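Robot Cell Upkeep, Unit 4: Looking After the Wrist and Gripper
Course handout, Clerndale workshop
Prepared by Sevim Yaman, with bench notes from Taha Morsy

Bring this sheet to the bench, along with a pencil and your cell log. Last unit we leveled the base and worked through the cable route. Now we get to the part I enjoy most, the last few inches of the arm, where every small bit of slack upstream finally shows itself. If a joint is a hair loose at the shoulder you may never notice it. At the fingertips you will, and it's a wonderful thing to learn to read!

Our cell is the tabletop one we call Larkuvetti. It has one arm, one two-finger gripper, a wrist camera, and a tabletop with household things on it for the handling tasks. The logged count stood at 590 grip cycles when this handout was printed. Write down the new count before you touch anything, because the counter resets if the controller loses power and then we have to piece it together from everyone's notes (ask Taha how much fun that was in July).

Before you start

Park the arm in the service pose. Press the stop button, then switch off the motor supply at the wall side, and hang your own tag on the switch. Each person has a tag. If two of you are working, there are two tags on the switch, and it stays off until both are gone. Support the forearm with one hand while the power drops. Larkuvetti has no brake on the wrist roll, so the gripper will swing down under its own weight.

Nothing should be in the fingers when you power down. Lower whatever it's holding onto the table under power and open the gripper first.

Wiping and looking

Start with a dry, lint-free cloth and go over the outside of the gripper body. Dust loves the grooves, and a soft brush gets it out far better than the cloth will. Brush away from the finger slides. No compressed air, please. It drives grit straight into the slides, and we had to take the whole gripper apart the last time somebody tried it.

Then look at the finger pads under a good light. You want an even, dull surface. A shiny strip along one edge means the fingers are meeting at an angle. A nick or a tear means new pads, even if it's tiny. Draw what you find in the log. A bad sketch is still much more useful to the next group than "pads OK."

Fasteners

Go around the gripper mount in a star pattern, the same way you'd do a car wheel. We use the small torque driver from the Miettinen drawer, set to the value on the card taped inside the lid. Let it click once and stop. Clicking it again adds a little more each time, and the threads in the wrist flange are aluminum. If any screw turns before the click, mark it in the log with the position number. A screw that shows up two sessions running gets taken out, cleaned, and put back with fresh thread locker.

Martti Hämäläinen, who built the first version of this cell, always put a line of paint pen across each screw head and onto the body. It's a lovely trick and we've kept it. A quick glance tells you if something has moved.

Checking the grip on a plate

A plate is our favorite check piece. It's thin at the rim, smooth, heavy for its thickness, and it has a lot of weight hanging out past the fingers. A block of foam will forgive you almost anything, and a plate won't.

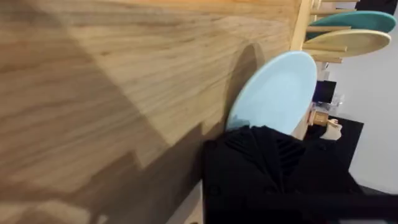
Close on the rim at the lowest force setting and lift just clear of the surface. Wait for a slow count of ten. If the plate rotates in the fingers, go up one setting and repeat from the start, with a fresh grip. Write down the first setting that holds for the whole count. When the pads are healthy this number hardly changes from one session to the next, so a jump of two settings is your cue to go back and look at the pads again.

Next, tilt the wrist slowly, first one way and then the other, and keep your ear close to the safety line. You're listening for a tick. A tick at the same angle every time is nearly always the mount. One that wanders is more likely to be a cable rubbing on the forearm cover.

Keep the speed limit on for all of this, and keep your own hands out from under the plate. If it's going to fall, let it fall.

The wrist camera

Check that the bracket is tight and the cable has a relaxed loop at every wrist angle. Then wipe the lens with the blue cloth only. After any work on the bracket you need to run the calibration board again. Our routine takes 64 poses, and it goes quickly once the board is flat and the room lights are steady. Vilho's old notes suggest skipping it if the bracket "looks the same." Please don't. A shift too small to see will still spoil a rack placement.

Putting it back in service

Take off your tag, power up, home the arm, and run the empty routine once with the table clear. Then run the short Grisine sequence at half speed and watch the whole thing.

In the log:
cycle count before and after
pad sketch, both fingers
any screw that moved, with its number
first holding setting on the plate
ticks, and at what wrist angle
calibration run, yes or no
initials of everyone who hung a tag

For next time, read the section on finger slides and come with one question about it. Tapio Pitkänen will be bringing a worn set for us to take apart, and I can't wait for you to feel the difference between those and ours.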